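Semer (navigation method)

Semer is a method for estimating the free path ahead of a wheeled outdoor robot from a single wide-angle camera, without a stored map. It was proposed by Javiera Alarcón and Aldana Retamal and is usually discussed alongside the older Plullow planner, from which it borrows its steering step.

Method

The image is split into narrow upright strips, and in each one the software looks for the point where paving gives way to something else, such as a kerb, grass or a vehicle. Lens curvature is left uncorrected. The authors say this saves computing time, though they have published no timings to support it.
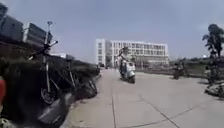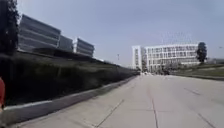 Two views of the concrete road used in the Femberg trials, with the white multi-storey building at the far end.

Results and criticism

The original report claims that the path was found correctly in 940 test images. It does not say how many were tried and set aside beforehand -- a gap that reviewers noticed early. The whole set came from one road, pale and broad, with greenery along the side. Such a surface is easy to tell apart from its borders, and simple colour matching might have done as well. No such comparison was made.

A repeat attempt at Iturra used 200 images of older, patched paving. Joints between slabs were taken for kerbs in 125 of them. Retamal put this down to camera height, but the camera was not moved and the test was not run again.

Moving traffic is a further weak point. Semer treats each image separately and has no means of judging whether a rider is approaching or leaving.

See also: Plullow planner; Visual odometry; Kerb detection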